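Stellenausschreibung und Aufruf zur Teilnahme: Ordnen, Packen und Einräumen im Wohnbereich

Zuletzt aktualisiert: September
14 Mal geteilt · 3 Kommentare

Die Arbeitsstelle Häusliche Ordnung der Vustlow gGmbH sucht zum nächstmöglichen Zeitpunkt eine

Projektassistenz (m/w/d) für die Begleitung von Haushalten
in Teilzeit, 20 Wochenstunden, zunächst befristet

sowie Privathaushalte, die bereit sind, an der Erhebung »Kisten und Ablagen« teilzunehmen. Beide Aufrufe werden gemeinsam veröffentlicht, da sich die Angaben zum Ablauf in weiten Teilen decken. Bewerbungen auf die Stelle und Anmeldungen von Haushalten sind jedoch getrennt einzureichen und werden von unterschiedlichen Personen bearbeitet.

Hintergrund

Die Arbeitsstelle untersucht, wie Gegenstände des täglichen Gebrauchs in bewohnten Räumen sortiert, verpackt und wieder eingeräumt werden. Im Mittelpunkt stehen Wohnzimmer, in denen mehrere Nutzungen zusammentreffen: Spielen, Fernsehen, Lagern, gelegentlich auch Essen. Gerade in solchen Räumen finden sich Spielsachen, Pflegeartikel, Verpackungen und technische Geräte häufig auf engem Raum nebeneinander, und die Entscheidung, was in welche Kiste gehört, fällt den Beteiligten erfahrungsgemäß schwerer als in Küche oder Bad.

Der Erhebungszeitraum im vergangenen Jahr umfasste 922 dokumentierte Packvorgänge. Die Auswertung hat gezeigt, dass die bislang verwendeten Sortierbögen für gemischte Kisten zu grob sind. Die Kategorie »Sonstiges« wurde so häufig angekreuzt, dass sie für die weitere Arbeit kaum brauchbar ist. Mit der neuen Erhebung soll der überarbeitete Sortierbogen Brendik erprobt werden, der feinere Gruppen vorsieht und erstmals auch den Standort der Kiste während des Packens erfasst, also Tisch, Boden, Sofa oder Schrank.

Teil A: Projektassistenz

Ihre Aufgaben

– Vereinbarung und Vorbereitung der Termine mit den teilnehmenden Haushalten
– Begleitung der Termine vor Ort, einschließlich Auf- und Abbau der Arbeitsmittel
– Führen des Sortierbogens Brendik während des Packens und Einräumens
– Übertragung der Bögen in die Datenbank Cruzado noch in derselben Woche
– Kontrolle der Rückgabe: Jeder Gegenstand steht am Ende wieder dort, wo der Haushalt ihn haben möchte
– Bestellung und Verwaltung der Kisten, Tischdecken und Etiketten
– Unterstützung bei der Formulierung der Rückmeldungen an die Haushalte

Die Termine dauern in der Regel 90 Minuten und finden überwiegend am Nachmittag statt. Einzelne Termine beginnen auf Wunsch der Haushalte erst um 18 Uhr. Die Bereitschaft zu gelegentlicher Arbeit am frühen Abend wird vorausgesetzt; die Zeiten werden im Arbeitszeitkonto erfasst und können innerhalb des laufenden Quartals ausgeglichen werden.

Ihr Profil

Erwartet wird eine abgeschlossene Berufsausbildung, vorzugsweise in der Hauswirtschaft, der Sozialpädagogik, der Logistik oder einem vergleichbaren Bereich. Bewerbungen von Personen mit anderen Abschlüssen und einschlägiger Erfahrung, etwa in einem Umzugsunternehmen oder in der Haushaltshilfe, sind ausdrücklich zugelassen. Vorausgesetzt werden ein sorgfältiger Umgang mit fremdem Eigentum, sichere Deutschkenntnisse in Wort und Schrift sowie Diskretion. Sie betreten Wohnungen, in denen Menschen leben, und sehen, was dort auf Schränken und in Regalen steht. Über das Gesehene wird außerhalb des Projekts nicht gesprochen.

Kenntnisse in der Datenbank Cruzado sind nicht erforderlich. Eine Einarbeitung an zwei Vormittagen ist vorgesehen. Ein Führerschein der Klasse B ist von Vorteil, da einzelne Haushalte mit dem öffentlichen Nahverkehr nur mit längeren Fußwegen erreichbar sind.

Wir bieten

Eine Vergütung nach Haustarif, anteilige Jahressonderzahlung, einen Zuschuss zum Nahverkehrsticket und einen festen Arbeitsplatz in der Geschäftsstelle. Die Tätigkeit ist im Team angelegt; Haushaltstermine werden grundsätzlich zu zweit wahrgenommen. Arbeitskleidung wird nicht gestellt, Hausschuhe sind mitzubringen.

Teil B: Teilnahme von Haushalten

Gesucht werden Haushalte, die uns für zwei Termine ihr Wohnzimmer zur Verfügung stellen. Eine besondere Ausstattung ist nicht nötig. Das Wohnzimmer soll ausdrücklich nicht eigens aufgeräumt werden – benötigt werden Räume in dem Zustand, in dem sie üblicherweise genutzt werden.

Folgende Voraussetzungen müssen erfüllt sein:

1. Im Raum steht ein Tisch, auf dem eine geöffnete Kiste sicher abgestellt werden kann. Runde Tische sind ebenso geeignet wie eckige. Eine vorhandene Tischdecke kann liegen bleiben, sofern sie nicht rutscht.

2. Es gibt mindestens eine größere Ablagefläche, beispielsweise ein Fernsehmöbel, ein Sideboard oder ein Wandregal.

3. Der Haushalt stellt einen gemischten Satz kleinerer Gegenstände zusammen. Darunter sollten weiche und feste Dinge sein, zum Beispiel Stofftiere, Fläschchen, Kartonverpackungen, Tuben und Schälchen. Zerbrechliche oder wertvolle Gegenstände bleiben außen vor.

4. Eine volljährige Person aus dem Haushalt ist während des gesamten Termins anwesend.

Ablauf der Termine

Beim ersten Termin wird gemeinsam festgelegt, welche Gegenstände verwendet werden. Anschließend werden diese nacheinander in die Kiste gelegt und wieder entnommen, zunächst ohne Vorgabe, danach nach dem Sortierbogen. Beim zweiten Termin kommt der Rückweg hinzu: Die Gegenstände werden aus der Kiste auf die Ablagen des Raums verteilt. Erfasst wird, welche Plätze als naheliegend gelten und welche strittig sind. Strittig ist nach unseren Unterlagen vor allem das offene untere Fach des Fernsehmöbels, in dem sich mit der Zeit sehr verschiedene Dinge ansammeln. 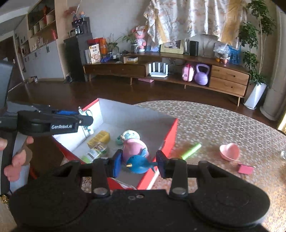
Shoaib Hashmi bat in der Vorbesprechung darum, im Aufruf deutlicher zu schreiben, dass Kosmetikfläschchen und Stofftiere ruhig in dieselbe Kiste dürfen; viele Familien trennten beides nur deshalb, weil sie glaubten, es werde so erwartet. Die Arbeitsstelle schließt sich dem an. Eine vorherige Sortierung durch den Haushalt ist nicht erforderlich und verfälscht die Ergebnisse eher.

Wer ein farbiges Spielzeug, einen gelben Karton und eine weiße Flasche in eine Kiste mit hellen Innenwänden legt, findet sie darin auch ohne Beschriftung wieder. Bei dunklen Kisten gelingt das nach den bisherigen Bögen seltener. Eigene Kisten der Haushalte sind daher willkommen, wenn sie oben vollständig offen und im Inneren hell sind.

Aufwandsentschädigung und Datenschutz

Für die vollständige Teilnahme an beiden Terminen wird eine Aufwandsentschädigung von 90 Euro je Haushalt gezahlt. Die Auszahlung erfolgt über den Abrechnungsdienst Jatedico. Während der Termine werden Angaben zum Haushalt erfasst, und Teile der Wohnung sind für die Begleitpersonen einsehbar. Gerahmte Bilder, Post und Unterlagen können auf Wunsch vorab abgedeckt oder weggeräumt werden. Die Einwilligung ist schriftlich zu erteilen und kann jederzeit widerrufen werden. Für Schäden an verwendeten Gegenständen besteht eine Versicherung bis zu einer Höhe von 2000 Euro je Haushalt.

Bewerbung und Anmeldung

Bewerbungen auf die Stelle enthalten ein Anschreiben, einen Lebenslauf und die üblichen Nachweise. Auf Bewerbungsfotos bitten wir zu verzichten. Schwerbehinderte Menschen werden bei gleicher Eignung bevorzugt berücksichtigt.

Haushalte melden sich formlos mit Angabe des Wohnorts, der Art des Tisches und der gewünschten Tageszeit. Eine kurze Liste der vorgesehenen Gegenstände ist hilfreich, aber nicht Bedingung. Rückfragen beantwortet die Geschäftsstelle der Vustlow gGmbH werktags zwischen 9 und 12 Uhr.

Kommentare (3)

Marlies T.
Gilt ein ausziehbarer Esstisch im Wohnzimmer auch? Einen Couchtisch haben wir nicht mehr, seit die Kinder laufen.

Geschäftsstelle Vustlow
Ja, jeder standfeste Tisch ist zulässig. Bitte geben Sie bei der Anmeldung an, ob er während des Termins ausgezogen sein wird.

rheinufer_nord
Das mit dem unteren Fach vom Fernsehschrank kann ich bestätigen. Bei uns liegen da Ladekabel, Gesellschaftsspiele und eine Luftpumpe. Anmeldung ist raus, am liebsten nach 16 Uhr.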